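행주와 면포의 관리에 관하여

본 블로그에서는 그동안 주방 살림 전반에 관한 기록을 게재해 왔습니다. 이번 글에서는 독자 여러분의 문의가 꾸준히 접수된 주제, 곧 면 행주와 면포의 선택, 세탁, 보관에 관하여 필자의 가정에서 적용하고 있는 기준을 정리하여 안내드리고자 합니다. 아래의 내용은 한 가정의 경험에 근거한 것이므로, 각 가정의 세탁 환경과 수질에 따라 조정하여 적용하시기 바랍니다.

1. 구분 사용의 원칙

필자의 가정에서는 면포를 용도에 따라 세 가지로 구분합니다. 첫째는 그릇의 물기를 닦는 마른행주, 둘째는 조리대와 식탁을 닦는 젖은행주, 셋째는 찜기에 깔거나 반죽을 덮는 조리용 면포입니다. 세 가지를 혼용하지 않는 것이 관리의 출발점입니다. 특히 조리용 면포는 향이 있는 세제와의 접촉을 피하여야 하며, 한 번이라도 조리대를 닦는 데 사용한 것은 다시 조리용으로 돌리지 않습니다.

구분은 색으로 합니다. 이전에는 모서리에 실로 표시를 하였으나, 가족 구성원이 이를 확인하지 않고 사용하는 경우가 잦아 지난 10월부터 방식을 변경하였습니다. 현재 줄무늬가 있는 것은 마른행주, 무지는 젖은행주, 표백하지 않은 소창은 조리용으로 정하여 두고 있습니다.

2. 구입 시 확인 사항

새 행주를 구입할 때에는 조직의 성김과 가장자리의 마감을 우선적으로 확인합니다. 조직이 지나치게 촘촘한 면은 처음 몇 차례 물을 잘 흡수하지 못하며, 지나치게 성긴 면은 유리잔에 보풀을 남깁니다. 필자는 수년 전 Holldale에 거주하는 지인 Marina Lazaridis 씨의 권유로 Trimberg라는 소규모 직물점을 알게 되어 이후 대부분의 행주를 그곳에서 구입하고 있습니다. 해당 상점으로부터 어떠한 대가도 제공받지 않았음을 밝혀 둡니다.

실을 먼저 염색한 뒤 짜는 선염 직물은 줄무늬 부분에서도 실의 결이 드러나며, 무늬를 표면에 찍어낸 날염 제품과는 손에 닿는 느낌에서 차이가 있습니다. 필자는 마른행주로 선염 제품을 선호합니다. 다만 짙은 색 실이 들어간 제품은 첫 세탁에서 물이 빠질 수 있으므로 반드시 단독으로 세탁하시기를 권합니다.
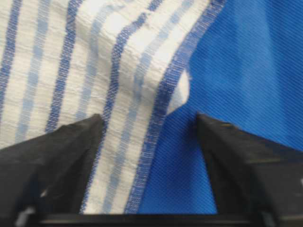 크림색 바탕에 짙은 파랑과 옅은 파랑 줄이 번갈아 들어간 직물. 바닥에 깔린 것은 파란색 천.

3. 첫 세탁과 정련

새 면포에는 제직 과정에서 사용된 풀기가 남아 있는 경우가 있습니다. 소창의 경우 찬물에 하룻밤 담가 둔 뒤 맑은 물에 삶아 내는 과정을 3회 반복합니다. 삶은 물이 누렇게 변하는 것은 흔한 현상이며, 회차를 거듭할수록 맑아집니다. 줄무늬 행주는 색을 고려하여 삶지 않고, 미지근한 물에 중성세제를 소량 풀어 손으로 세탁합니다.

첫 세탁 이후 크기가 다소 줄어드는 점도 감안하여야 합니다. 필자는 이를 고려하지 않고 찜기에 꼭 맞는 면포를 재단하였다가 2장을 사용하지 못하게 된 일이 있습니다. 그 면포는 현재 화분 받침을 닦는 데 쓰고 있습니다.

4. 일상 세탁

젖은행주는 매일 저녁 설거지를 마친 뒤 주방용 세제로 비벼 빨고, 물기를 충분히 짜서 널어 둡니다. 젖은 상태로 개수대 가장자리에 걸쳐 두는 습관은 냄새의 가장 큰 원인이므로 삼가시기 바랍니다. 마른행주는 하루 사용한 것을 별도의 통에 모았다가 5장이 되면 함께 세탁합니다.

섬유유연제는 사용하지 않습니다. 유연제 성분이 섬유 표면에 남으면 흡수력이 떨어지기 때문입니다. 뻣뻣함이 염려되시는 경우 널기 전에 양 끝을 잡고 두어 번 강하게 털어 주시면 상당 부분 해소됩니다. 면 특유의 잔주름은 사용에 지장이 없으므로 다림질은 생략하고 있습니다. 이 점에 대하여는 필자의 시모께서 여전히 다른 견해를 가지고 계십니다.

5. 건조와 보관

건조는 통풍이 되는 그늘을 원칙으로 합니다. 흰 소창은 햇볕에 널어도 무방하나, 색이 있는 행주는 장시간 직사광선에 두면 바랠 수 있습니다. 완전히 마른 것을 확인한 뒤 세로로 세 번 접어 서랍에 세워 보관합니다. 눕혀 쌓는 방식은 위의 것만 반복하여 사용하게 되므로 필자의 가정에서는 채택하지 않았습니다.

현재 서랍에 보관 중인 행주는 모두 11장입니다. 더 많은 수량을 갖추었던 시기도 있었으나, 세탁 주기가 늘어지고 서랍 안쪽의 것은 오래도록 꺼내지 않게 되어 수량을 줄였습니다.

6. 교체 시기

가장자리의 올이 풀리기 시작하거나, 세탁 후에도 냄새가 남는 행주는 교체 대상으로 분류합니다. 교체한 행주는 곧바로 폐기하지 않고 창틀이나 현관 바닥을 닦는 용도로 한 차례 더 사용합니다.

소창의 올 방향과 재단에 관하여는 별도의 글을 준비하고 있습니다. 문의 사항은 댓글로 남겨 주시면 확인하는 대로 답변드리겠습니다.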